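Lusska Contest Notes
Data card and README for the junior football contest log

Version 2, released 7/18/21

Summary

Lusska Contest Notes is a set of hand-coded event records from under-18 Australian rules football matches. Each row is one contest: a point in play where at least one player from each side had a fair chance to win the ball. The set holds 3,000 contests from a single regional junior league. It was made for people who write scouting notes and want something to check their notes against, and for students who need a small sports table with real gaps in it.

The set does not hold player names, club names, or dates of birth. Clubs are coded by letter and players by a number that resets each season.

What is in the release

contests.csv is the main table, one row per contest.
matches.csv has one row per match, with ground, weather class and final margin.
players.csv has one row per player code, with height band and listed position.
codes.txt spells out every short code used in the other files.
changes.txt lists edits since version 1.

All files are UTF-8 text with a header row. Fields are separated by commas. Blank means not recorded. A zero is a true zero and should not be treated as blank.

Main fields in contests.csv

contest_id: whole number, unique across the release.
match_id: joins to matches.csv.
quarter: 1 to 4. Matches in this league do not go to extra time.
clock: seconds since the start of the quarter, taken from the video, not from the ground siren.
zone: D, M or F, always from the point of view of the side in home_code.
type: G (ground ball), A (aerial), S (stoppage), L (loose ball get).
first_hands: player code of the first player to take clean control. Blank if the ball went out or was balled up again.
exit: how the ball left the contest. K for kick, H for handball, R for run, T for turnover, N for no exit.
pressure: 0 to 3, by eye. See the coding guide in codes.txt.
coder: P or Q.

Clean control means the player could have disposed of the ball had they chosen to. A fumble that is gathered on the second grab counts. A soccer off the ground does not, and is coded as first_hands blank with exit K.

How the data was made

Matches were filmed from one fixed point on the wing side by the home club. Video was coded in Bralleo, a desktop tagging tool, and exported to CSV. Two coders did all the work. They trained on the same four quarters, compared notes, and then coded separately.

A share of quarters was coded twice. On those quarters the coders gave the same contest type in up to 70 percent of ground-level cases and did better on stoppages, where the umpire's signal settles the question. Pressure was the weakest field. If you need one number per contest, group pressure into low (0 and 1) and high (2 and 3).

Where the coders differed on a double-coded quarter, the release keeps the row from coder P. The row from coder Q is not included. This was a choice made for simplicity and it does carry a bias: coder P calls more contests aerial.

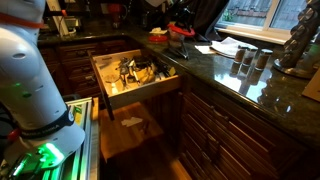 Open utensil drawer and robot arm.

Known problems

Far-side contests are undercounted. The fixed camera loses the ball behind packs on the far flank, and a contest that could not be seen was left out instead of guessed.

Ruck contests at center bounces are all present, but those at boundary throw-ins are missing for the matches played at the Urquhart ground. The scoreboard there stands between the camera and one pocket.

Height bands in players.csv come from preseason lists compiled in January. Players of this age grow, and the bands were not updated during the season. Do not use them to study aerial contests late in the year.

The clock field drifts in some quarters where the video was stopped and restarted. Order within the quarter is still right. Gaps between contests may not be.

Inside and outside labels

Version 1 had a field called role, which marked each player as inside or outside. It has been dropped. The label was set by a cutoff on share of contested possessions, and players who changed position during the season flipped from one side to the other. Users who want the label can build their own from first_hands and exit. A plain starting point is the share of a player's first_hands rows with type S or G. Treat players with few rows with care – a half-back who attends one stoppage and wins it will look like a pure ball winner.

Suggested uses

Checking a written claim about a player type against counts.
Teaching joins, missing values and rater agreement.
Building simple models of exit type given zone, type and pressure.

Uses to avoid

Ranking players for selection or draft purposes. The sample per player is too small and far-side play is missing.
Comparing this league with any other. Coding rules differ, and no other league was coded under these ones.
Trying to work out who a player is. The terms of use forbid it.

Loading the files

Read the three tables with any CSV reader. Set player and match codes to text before joining, as some have leading zeros that a spreadsheet will strip. A short script, jallura_check, ships with the release. It tests that every match_id in contests.csv has a match, that clock values rise within each quarter, and that no blank has been turned into a zero. It prints the first bad row in each file and stops.

Changes since version 1

Dropped role.
Split type G into G and L. Old G rows were recoded from video.
Fixed swapped zone codes in second halves – version 1 did not account for the change of ends.
Added coder.

Terms

Free for study and teaching. Club analysts may use it inside their own club. Do not repost the files; link to the release page so that users get the current version. If you publish a result, give the version number and say whether you grouped the pressure field.

Reports of errors should include the contest_id and the file name. Video is not shared and requests for it will be declined.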